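Storing corn on the cob for a few days without it going starchy
Posted in Kitchen & Food, November 2020
Asked by Murali Shetty

I buy sweet corn from the Daren market whenever they have it, usually more than we can eat the same night. By the third day it tastes like paste. My mother always kept hers out on the table, and I do the same out of habit. 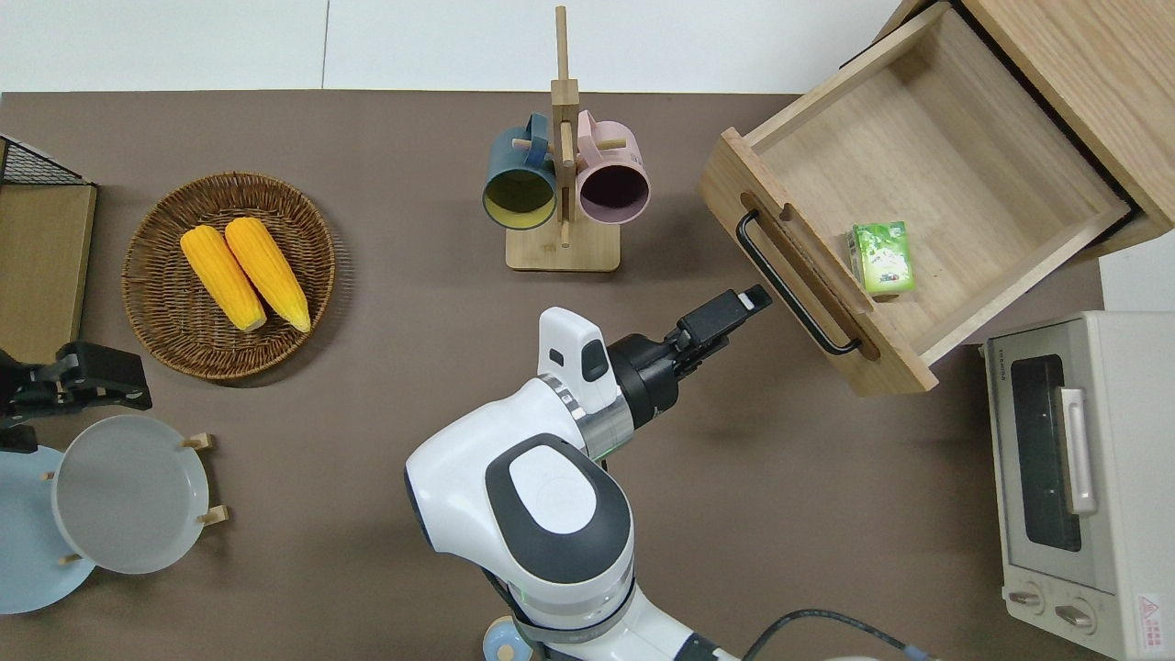
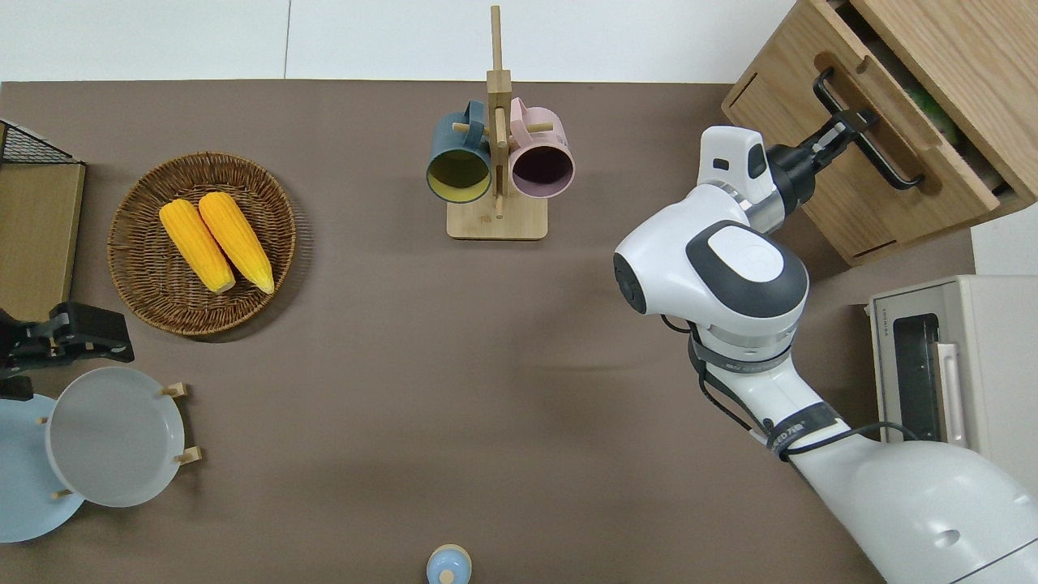 I have a fridge but the crisper drawer is small. Should I be leaving the husks on? Can I freeze it whole, or do I have to cut the kernels off? We are a family of 4 and I don't want to throw any more of it out.

3 replies

Chandrasekhar Salian
Get it into the fridge the day you buy it. The sugar in corn starts turning to starch once it is picked, and it goes faster at room temperature. Leave the husks on if you can and don't wash it first. If it's already husked, wrap the ears in plastic or put them in a zip bag with the air pressed out. Husked ears are good for a day or two, unhusked for maybe three.

For freezing you can do either. Whole ears take up a lot of room and the cob can give the kernels an off taste after a few months. I boil the ears for four minutes, put them in ice water until they are cold all the way through, dry them, and cut the kernels off with a knife. Spread them on a tray in the freezer until they are hard, then bag them. I do it in 200 gram bags, enough for one side dish at our house. What I froze in February lasted us until summer with no trouble.

If some of it has already gone starchy, use it in soup or fritters. It won't get sweet again but it is fine cooked that way.

Trulach29
just buy less at a time

Sukidow
Agree with the first reply on everything except drying. I never dry mine and it comes out OK, a little more ice in the bag is all. Blanching matters more. I skipped it once and the whole batch was mushy.

Also, the newer supersweet types hold their sugar a lot longer than the old ones. Ask the seller which kind it is. The stall I go to in Namboodiri writes it on the crate.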